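Re: [desk-talk] Divider clips and where the grommet goes

Leen Twal
Sunday, April 14, 2019

Print this message | E-mail this message

Hi all,

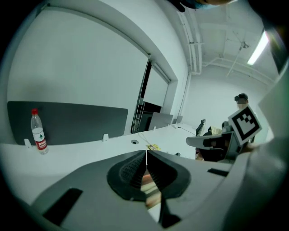

I've been meaning to answer Walid for days, and then the whole weekend got eaten by moving my own desk from one end of the room to the other (again!). So forgive the length, I have opinions now.

Walid Azar wrote:
> We're putting in long white desks at the Zulcombe office and I'm
> stuck on the dividers. The Pamen ones clip on to the back edge, the
> Kellus ones screw in from underneath. Do two clips really hold a
> panel? Also, does anyone use the cable hole in the middle of the
> desk, or should I order tops without it?
> Walid

Two clips, yes, fine, as long as you put them out near the ends. My first try had them both bunched toward the middle and the panel rocked every time I leaned over to plug something in. Moved them out and it's been good ever since. I'd go with the clip kind just because you will change your mind about where people sit, and screw holes in a desktop are forever. Tighten them by hand, wait a day, then go around once more – mine had all loosened a little overnight.

Get the dark gray if they still offer it. Tala swears by the light ones but they show every fingerprint, and against a white desk you want something for your eyes to land on anyway. Rounded corners too, if there's a choice. I have walked into the square kind carrying a monitor and I don't recommend it.

On the cable hole: keep it! I know it looks like a waste when the desk is bare, but the second you have a laptop charger and a lamp you'll want it. The only thing I'd say is don't park your drink next to it. I lost a power strip that way (iced coffee, no lid, my own fault). Bottles with a proper cap only, and I keep mine over at the left by the divider, well away from the hole. Lama puts hers on the floor, which works until somebody rolls a chair back.

Price-wise, I paid 40 a panel plus shipping, and the tops were about 200 each. The Saab quote came in at 400 for what looked to me like the same top with thicker legs, so ask them what you're getting for that.

If you want to come see the desks before you order, I'm in most mornings until May. Bring a tape measure, because mine has vanished in the move.

Leen T.

Last updated: April 2019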